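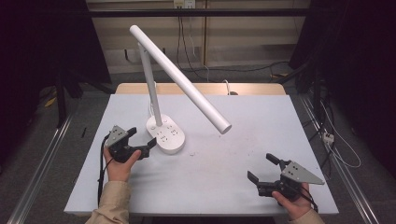

How a Robot Learns to Move a Lamp

Reading level: grades 4 to 6
Words in capital letters are explained in the word list at the end.

A desk lamp is easy for a person to use. You hold the bottom still with one hand and pull the top where you want it with the other. You can do it while talking to a friend.

For a robot, the same job is hard. The robot has to find the lamp, decide where to hold it, close its fingers the right amount, and pull in a direction the lamp can move. A lamp arm with a hinge does not travel in a straight line. It swings along a curve. If the robot pulls straight, the lamp slides or tips over.

A research group called Skosteo, in the town of Zaltstead, studied this problem. The group wanted to know if a robot with two arms could learn to move a lamp by using records of people doing it. This page explains the method they used and what they found.

Two ways to tell a robot what to do

The first way is to write rules. A PROGRAMMER writes out each step: go to this spot, close the fingers, move up. This works well in a factory, where every part arrives in the same place. It works badly on a desk. If the lamp has been turned a little, the rule sends the fingers to the wrong spot.

The second way is to show the robot many examples and let a computer look for the pattern in them. Each example is called a DEMONSTRATION. The computer compares what could be seen at each moment with what the person did next. After enough examples, it can make a good guess about what to do when the lamp is in a place it has not seen before.

Skosteo used the second way.

Why people hold robot fingers

A human hand has four fingers and a thumb, and they bend in many places. The robot in this study has a simple GRIPPER at the end of each arm. A gripper is the part of a robot that holds things. This kind has two fingers that open and close.

Suppose you moved the lamp with your bare hands and the robot tried to copy you. Many of the things you did would be impossible for it. You might hook one finger over the lamp arm, or steady the base with your palm. The robot has no palm.

To avoid this, the people giving demonstrations do not touch the lamp with their hands at all. They hold a gripper in each hand by its handle and use the gripper's two black fingers to do the work. Whatever a person can do this way, a robot with the same kind of fingers has a fair chance of doing too.

There is another reason for this method. A person can also give demonstrations by steering the whole robot from a distance, which is called TELEOPERATION. That is slow, and the robot must be present. Hand-held grippers can be carried to another room or another building in a bag.

What gets recorded

During a demonstration, the computer stores three kinds of information:

Pictures. A video is a row of still pictures, and the computer keeps them in order.

Position. At each moment, the computer stores where each gripper is and which way it is tilted. To say where something is, you need numbers for left and right, near and far, and up and down. To say how it is tilted, you need numbers for turning in each of those directions. That makes 6 numbers for one gripper. The two grippers are stored separately.

Opening. The computer stores how far apart the two fingers are. Wide open is one end of the scale, and fully closed is the other.

All of this carries a time stamp. If the pictures and the positions do not match in time, the computer learns something false. It might learn, for example, that the fingers should close before they have reached the lamp. Ha-rang Sun, who checked the timing in this study, threw out any recording in which the two did not line up.

The lamp

The study used a white desk lamp. It has an oval base with small dark dots on it that look like buttons or touch controls, a thin pole rising from the back of the base, and a long arm shaped like a tube. A hinge joins the arm to the top of the pole.

From a robot's point of view, this lamp has some difficult features.

It is white and stands on a white table. A computer finds the edges of an object partly by looking for a change in color or brightness. Where white meets white, the change is small.

The pole and the base are joined, and the arm is joined to the pole. Moving one part can move all of them. This is why two grippers are needed. One holds the lamp steady and the other moves the arm.

The arm is long. A push at the far end of a long arm has a greater turning effect than the same push close to the hinge. You can test this with a door. Push it near the handle, and then push it near the hinge. The second push takes much more effort.

How one demonstration goes

1. The lamp is set down on the table, and its arm is put at a starting angle.
2. The person holds both grippers away from the lamp with the fingers open.
3. Recording starts.
4. The left gripper moves to the lower part of the lamp and holds it steady.
5. The right gripper moves to the arm, closes, and swings the arm to a new angle.
6. Both grippers open and move away.
7. Recording stops.

Before the next demonstration, the lamp is turned or moved a little. This step matters as much as the others. If the lamp stood in the same place every time, the computer could ignore the pictures and simply repeat one motion. It would look as if it had learned, and it would fail as soon as the lamp was moved.

The people giving demonstrations were Tiburcio Cuautle and Jocelyn Dhillon. They were asked to move at an even speed and to avoid stopping in midair. A pause is confusing for the computer. The pictures hardly change during a pause, so there is nothing in them to show when it should end. An early version of the robot had learned from recordings with pauses in them. It reached toward the lamp, stopped, and stayed there.

Mistakes were handled in two ways. If a gripper slipped and the person could take hold again, the recording was kept. It showed the computer how to recover from a slip. If the lamp fell over, the recording was removed.

The team made 117 recordings. After checking, 101 were left.

Training

The 101 recordings were given to a computer program that can adjust itself. The work of adjusting is called TRAINING, and it follows a loop.

The program is shown pictures from one moment of a recording. It guesses how the grippers should move next. The guess is compared with what the person really did. The difference between the two is the error. The program then changes its inner settings by a tiny amount to make the error smaller, and the loop starts again with another moment.

At first the guesses are close to random. After a great many loops they come close to what the people did. The result is called a POLICY. In everyday speech, a policy is a rule about how to behave. In robot research, the word means the part of the program that takes in what the robot senses and gives back what it should do.

The test

For the test, the policy was loaded onto a two-armed robot. Lauri Hakala placed the lamp and wrote down what happened. He had not given any of the demonstrations, so he did not place the lamp out of habit in the spots the others had used.

The team tested 3 policies. They were built the same way, and only the recordings used for training were different.

Policy A learned from all 101 recordings.
Policy B learned from a smaller set in which the lamp's place and angle varied.
Policy C learned from a set the same size as B's, but with the lamp in nearly the same place each time.

Policy A did best. It moved the lamp arm to the new angle in most tries. Policy B came next. Policy C did well when the lamp was in its usual place and failed nearly every time it was not.

The comparison between B and C is the main result. Both had the same number of examples to learn from. The one that saw more variety was more useful. For this job, adding different examples helped more than the team had expected.

What went wrong

Policy A also made errors, and most of them were of one kind. The right gripper closed just in front of the lamp arm and held only air. The policy had judged the distance badly. Hermenegildo Contreras, who studied the failed tries, found that this happened more often when the arm pointed toward the robot. Seen end on, a long tube looks like a small circle, and its length is hard to judge.

A second kind of error came from force. The grippers in this study recorded how far the fingers were open, and they did not record how hard they squeezed. The policy therefore had no information about squeezing. Sometimes the hold was too weak and the lamp arm slipped out.

What the study does not show

The study used one lamp. It does not show that the robot could move a different lamp, such as one with a bendy neck or a pull cord. It also does not show that the robot understands what a lamp is for. The policy links pictures to movements. It has no information about reading, homework, or light.

The next set of recordings will use lamps in other colors and a darker table top.

Try it yourself

You need two pairs of kitchen tongs, a plastic bottle with its cap screwed on loosely, and a partner.

Hold one pair of tongs in each hand. Without touching the bottle with your fingers, hold it steady with one pair and take the cap off with the other. Ask your partner to write down each thing you do, in order. Then trade places. Your partner must follow the written list exactly and may not do anything that is not on it.

Look for the steps that are missing from the list. Move the bottle to a new spot and turn it a little, and follow the same list again. Write down which steps still work.

Word list

DEMONSTRATION: one example of a job being done, recorded for a robot to learn from.

GRIPPER: the part of a robot that holds things.

POLICY: the part of a robot's program that takes in what the robot senses and gives back what it should do.

PROGRAMMER: a person who writes instructions for computers.

TELEOPERATION: steering a robot from a distance.

TRAINING: adjusting a program little by little so that its guesses get closer to the examples.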